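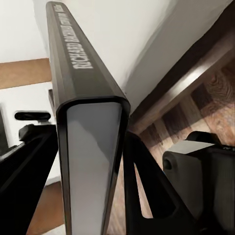 Niltetti wrote that the oil light on an old coupe usually comes down to the sender, and that I should change it before spending money on anything else. I did that in June and the light still comes on at idle once the engine is warm. It goes out as soon as I touch the throttle. The car has done 269 miles since its last oil change and the level is on the full mark. No knocking that I can hear. Is it safe to drive 14 miles each way to work while I sort it out?

Mnguni
I would leave it parked until you have put a proper gauge on it. Take the new sender out, screw the gauge in its place and run the engine until it is fully warm. Then compare the idle reading with the figure in the workshop manual for your engine. If the pressure is fine, you have a faulty sender or a chafed wire — both cheap. If it is low, drop the sump and look at the pickup strainer and the pump before you think about bearings. Also check what grade of oil went in. Mine did the same on oil that was too thin, and a thicker grade within the range in the handbook cured it. The gauge kit cost me less than a tank of petrol.

Hirkach
had this on mine, was the wire rubbing on the block. took 3 goes to find it

Trustent
Agree with the gauge. Check the idle speed too, as mine had dropped well below where it should be and the light flickered at every junction. Adjusted it and no trouble for 466 miles so far.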